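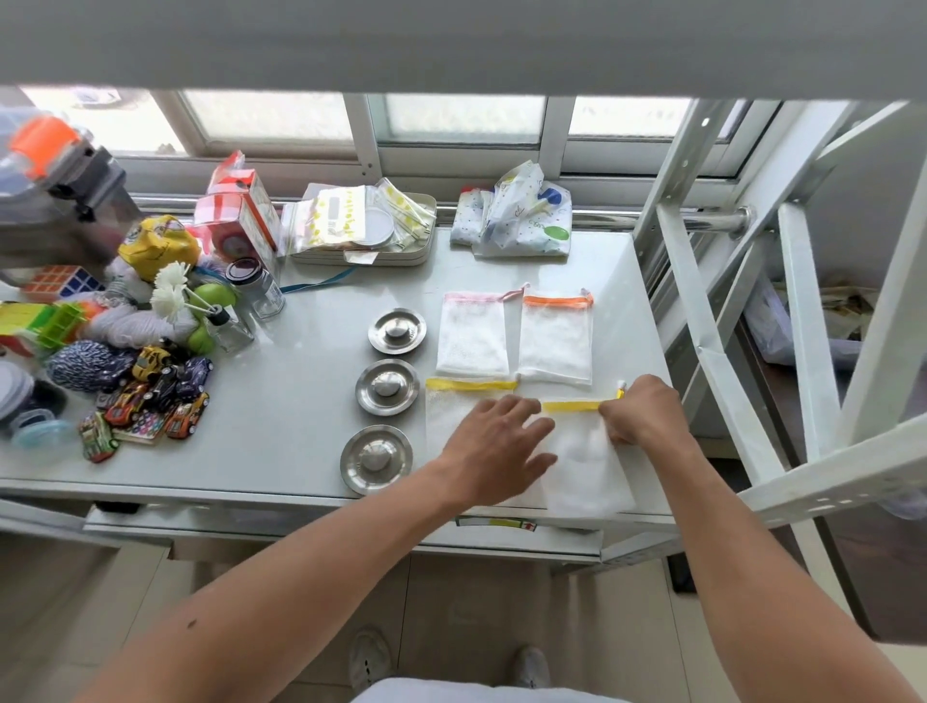 Photo: Amparo Yupanqui

Wotine First Kitchen box, used for one term and a summer

My nephew Cristian moved into a rented room in Domton last year and needed everything for cooking. I bought him the Wotine First Kitchen box and ended up using it a fair bit myself, as I stayed there for most of August while my own kitchen was being done. These are notes from both of us.

The box comes in one large carton. Inside are a frying pan, nested saucepans with lids, a colander, a chopping board, two knives, a wooden spoon, a spatula, a peeler, a tin opener, some tea towels and a bundle of mesh bags for fruit and veg. There are no plates or cutlery, so you will need to get those elsewhere. It's meant for one or two people and that is about right. We had four round for dinner once and cooked the pasta in two goes.

Pans and lids

The largest saucepan is 20 cm across and weighs 1470 g without its lid. It feels heavy for a starter set, and the base has stayed flat on the electric hob, which I can't say for the last cheap set I bought. Rice doesn't catch if you keep the heat low. Milk does, but it does in everything I own.

The lids are plain metal with a metal knob. They fit well enough, but the knobs get hot, and you will want a tea towel to hand. Glass lids would be easier for checking on things. The handles on the pans are riveted and one had a slight wobble out of the carton. Wotine sent a new pan without any fuss, though it took three weeks and they wanted a photo of the rivet first.

The frying pan is the weak part. The coating was fine for the first couple of months and then eggs began to stick in the middle. Cristian may have used a fork on it. He says he didn't. I'd buy a separate one from the start and keep this for toast and reheating.

Knives and board

The small knife is good and takes an edge. The large one came blunt and the steel is soft, so it needs a few strokes before each use. The board slides about on a smooth worktop unless you put a damp cloth under it. It is also a bit too wide for the sink, and washing it means water down your front.

The tin opener broke in week seven. The peeler is excellent – I have since bought the same one for home.

Bags and other bits

I expected the mesh bags to go straight in a drawer and stay there, but they get used more than anything apart from the saucepans. You can see what's in them and the drawstrings come in different colours. Onions keep well in them. Green beans and anything small are fine, but potatoes shed soil through the mesh, and it ends up in the cupboard. They wash at a low heat and dry overnight. Keep the toggles away from the spin if you can.

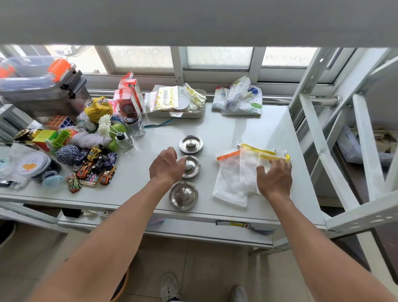 Storage

This is what I would think about before buying. The saucepans nest, but the lids don't sit on them once they're stacked, so you have a tower of pans and a pile of loose lids that slides every time you open the door. Cristian's cupboard is narrow and shared with another tenant. We tried the lids on their edges in a washing-up rack from Oakley, the hardware shop by the station, and that worked until somebody wanted the rack for plates. In the end they went flat on the shelf in size order, with the bags folded beside them.

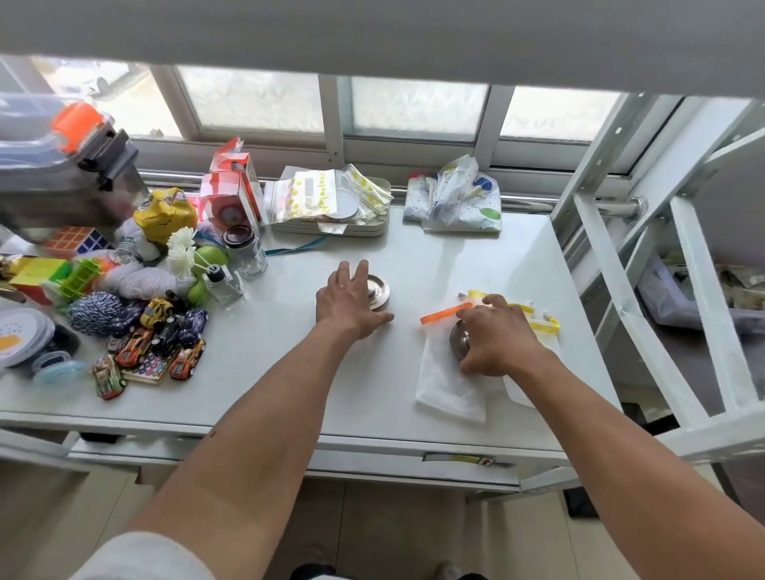 The colander won't nest with anything, because of its feet. It lives on top of the fridge.

Price and where to get it

I paid full price from Wotine directly. It has been cheaper since at Flalholm, who also sell the saucepans without the rest. If you already own a decent knife and a board, that is the better buy, and you can add the mesh bags and the peeler for very little.

Cleaning

The saucepans go in the dishwasher and come out fine. The frying pan and knives shouldn't. The inside of the smallest pan has some rainbow marking now, which comes off with vinegar and comes back the next time you boil anything.

Four out of five for the saucepans, two for the frying pan. Cristian is keeping the set and has asked for a new tin opener.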